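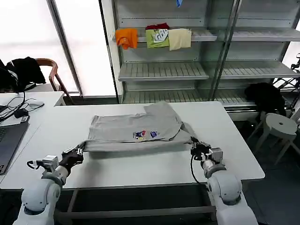 Sprechernotizen, Faltzelle Wartung + Einrichten
Stand 2018-06-05, Vortrag intern Manonham, danach Fragen

Kurz begrüßen. Wer bin ich, seit wann an der Zelle. Nicht länger als eine Minute, letztes Mal viel zu lang.

Dank an Jae-in Heo (Mechanik) und Ngan-ling Chang (Steuerung, Kamera). Ngan-ling sitzt hinten, Detailfragen zur Steuerung bitte gleich an sie.

Worum gehts: zweiarmige Zelle, faltet T-Shirts. Kein Wort über Lernverfahren heute, das macht die andere Gruppe im Dezember. Heute nur: wie steht das Ding, was geht kaputt, was machen wir morgens.

TEIL EINS, AUFBAU

Zwei Arme, beide auf der gleichen Tischseite. Zweifingergreifer, schwarz, Aktor sitzt am Handgelenk. Tisch weiß, glatt. Glatt ist gut fürs Ziehen, schlecht fürs Greifen, weil der Stoff vor den Fingern wegrutscht. Haben Filz probiert. Filz fusselt, Fussel im Greifer, wieder runter damit.

Regal hinterm Tisch, da liegen die anderen Shirts. Regal NICHT verschieben. Steht als Sperrzone in der Steuerung (Projekt Wenon, Datei liegt im Zellenordner). Wer das Regal verschiebt, muss die Sperrzone neu einmessen. Das ist im Winter zweimal schiefgegangen, Jae-in kann die Delle zeigen.

Fenster links. Vormittags Gegenlicht, Kamera überstrahlt, hellgraue Shirts auf weißem Tisch fast nicht zu trennen. Belichtung deshalb fest, keine Automatik. Wert steht auf dem Blatt am Gestell. Wenn jemand "nur mal kurz" auf Automatik stellt: bitte zurückstellen!! Dunklere Shirts gehen immer.

Laptop am Nebentisch, nicht auf den Arbeitstisch. Auch keine Tassen.

(Pause, fragen ob bis hier klar)

TEIL ZWEI, MORGENRUNDE

Reihenfolge, so wie sie am Gestell hängt:

Sichtprüfung Kabel, beide Arme, vom Greifer bis runter zum Sockel.
Schrauben Greiferflansch mit der Hand prüfen, wackelt was?
Backen abwischen, trockenes Tuch, kein Alkohol.
Grundstellung anfahren, langsam.
Greifer auf / zu, leer, dreimal. Hören! Der Aktor knackt, bevor er ausfällt.
Probeshirt auflegen, beide Saumecken greifen, anheben, ablegen.
Eintrag ins Zellenbuch. Auch wenn nichts war.

Das Saumgreifen ist der eigentliche Test. Saum zwischen beiden Greifern straff, beide Greifer knapp über der Tischfläche. Hängt er durch, stimmt der Abstand nicht, dann entweder Nullpunkt weg oder ein Finger rutscht. Unterscheiden: Shirt mit der Hand einlegen, Greifer zu, ziehen. Rutscht = Backe. Rutscht nicht = Nullpunkt.

Backen: Gummibelag von Lonen, wechseln nach 300 Stunden. Vorher sieht man nichts, er wird nur glatt. Nicht warten bis man was sieht. Immer alle vier Backen auf einmal, sonst zieht eine Seite stärker und der Saum kommt schief.

Nullpunkt: Lehre in die Finger, Menü Achsen, Setzen, bestätigen, Lehre RAUS, dann erst fahren. Ja, ist passiert.

TEIL DREI, KABEL

Größtes Thema. Hier langsamer reden.

Die Kabel zum Greifer laufen außen am Arm. Müssen lose hängen, in einem Bogen, sonst zieht das Handgelenk beim Drehen am Stecker. Zu viel Bogen ist aber auch nichts, dann bleibt er an der Tischkante hängen. Unser Maß: bei ganz gedrehtem Handgelenk noch zwei Finger Luft am Stecker. Bei gestrecktem Arm darf nichts auf dem Tisch aufliegen.

Binder nie direkt aufs Kabel festziehen. Klettband. Die Plastikbinder haben uns den Mantel eingeschnitten, Ader gebrochen, Fehler kam nur in einer einzigen Armstellung. Haben 2 Tage gesucht. Ngan-ling hat es dann gefunden, indem sie das Kabel von Hand gebogen und dabei die Fehlerzeile mitgelesen hat.

Fehler 34 = Greifer antwortet nicht. Erst Stecker am Handgelenk, dann Kabel, dann Aktor. In der Reihenfolge! Nicht gleich den Aktor tauschen, der ist teuer und war bisher nur einmal schuld.
Fehler 109 = Strom zu hoch beim Schließen. Meist Fussel in der Führung. Pinzette, Druckluft nur mit wenig Druck, sonst bläst man den Dreck ins Lager.

Kabelsalat am Nebentisch: weiß ich. Steht auf der Liste. Kabelkanal ist bestellt.

TEIL VIER, AKTORTAUSCH

Nur kurz, wer es machen muss kriegt die Anleitung von Jae-in.

Strom weg, Schlüssel abziehen, Schlüssel in die Hosentasche. Arm abstützen, Holzklotz liegt unterm Tisch. Stecker zuerst, dann die Schrauben, über Kreuz lösen. Kleine Scheibe nicht verlieren, fällt gern in den Tischrahmen. Neuer Aktor rein, Schrauben erst alle ansetzen, dann anziehen. Drehmoment steht auf dem Deckel. Danach Nullpunkt, danach Probeshirt, in der Steuerung die Seriennummer ändern (vergessen alle, ich auch).

Ersatz liegt im Schrank von der Gruppe Yang, Fach unten. Wer den letzten nimmt, sagt bescheid. Zettel an der Schranktür reicht nicht, der fällt ab.

FALLS ZEIT

Shirts mit Aufdruck. Dicker Druck ist steifer, Stoff faltet nicht da wo er soll, Falte wird schief. Drucke weiter unten auf der Brust stören beim Überschlagen mehr als die kleinen oben. Keine Lösung, nur Beobachtung. Neue Shirts vorher einmal waschen, das hilft ein bischen.

Geschwindigkeit: nein, schneller machen wir es nicht. Kommt als Frage garantiert. Beim Anheben wird sonst der Stoff zu sehr in Schwung gebracht und legt sich irgendwie hin.

FRAGEN, die letztes Mal kamen

Warum kein Sauger? Stoff ist luftdurchlässig, hält nicht gut, zu laut.
Darf man alleine an die Zelle? Morgenrunde ja, Tausch nein.
Wer hat den Schlüssel? Jae-in, Zweitschlüssel bei mir.
Gehen auch Handtücher? Kleine ja. Programm ist ein anderes, Abstand der Arme auch, hinterher alles zurückstellen und ins Buch schreiben.

Am Ende Liste rumgeben für die Einweisung, Stift mitnehmen.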